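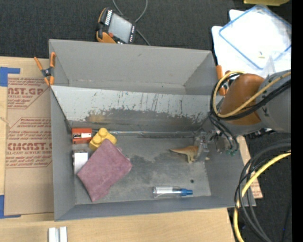 Ratih Chin thinks the toys should have gone first. If you put a dinosaur in a bin with grown-up things, she told me, people will dig for the dinosaur and leave the rest lying there, and she has sat behind enough swap tables to know. I heard her out, and then I asked if I could put it in the newsletter, and she said fine, as long as I also wrote that she was right last time about the coat hangers. She was right about the coat hangers.

So, the news! The odds-and-ends swap is back at the Makowska rooms in Brarnbridge, and sorting has started. If you came in December you'll remember how it goes. You bring small stuff you don't need, you take small stuff you do, and no money changes hands except at the tea urn. Anything bigger than a shoebox goes to the furniture people at Rurneck instead (please don't leave chairs on our step again, I had to climb over one with a tray of cups).

What's new is that everything small now gets sorted out of metal bins. Last time we used cardboard boxes and the bottoms gave out on two of them before lunch. The gray bin is no beauty — it's scuffed and grimy on the bottom and streaked down the back wall — but it has sloping sides, so things slide down to where you can reach them, and I like it a lot more than I expected to. I do plan to go at those stains with a stiff brush before anybody's towels spend the night in there.

And there's already a nice little jumble going. A fuzzy pink cloth, folded. A yellow building block, one of the big chunky kind with studs. A clear spray bottle with a blue nozzle, which I would happily take home for my ferns if I weren't on the sorting side of the table this year. And the tan dinosaur, of course, with a tail on it that goes on and on. I give it ten minutes once the doors open.

Kaiwen Fan is doing the sorting plan again. There are 5 groups this time: kitchen, cloth, toys, bathroom and "who knows." I asked where a spray bottle goes and got a long answer. (Bathroom, unless it has held plant food, in which case who knows.) Small boxes should come with a note on them saying what's inside, please, and if the box is empty just flatten it and put it in your own recycling. We had 192 people through the door in December and I think half of them asked me what was in the boxes!

A word about numbers, as I've been asked. We gave new homes to nearly 2000 small things last year, and 145 were left over at the end. Those went to Stilness, the reuse shop up the hill, and they've said they'll take our leftovers again, but no single socks and no candles that have been burned.

Ratih would like the toys to have their own table right by the entrance, away from the rest. Kaiwen would like them at the very back so that people have to walk past the kitchen stuff. I've heard both cases several times now, once in the parking lot in the rain, and I'm staying out of it. If you have an opinion, there's a sheet on the board by the coat rack.

Drop-off is any morning at the side door. Ring twice, the bell sticks. Bags are fine, and if you want your bag back put your name on it. Wipe things down before you bring them if you can, and screw the tops on anything that pours. We can't take knives, medicine or anything with a leaking battery. The date for the swap itself goes up on the door as soon as the room booking comes through.

Posted 2018-02-23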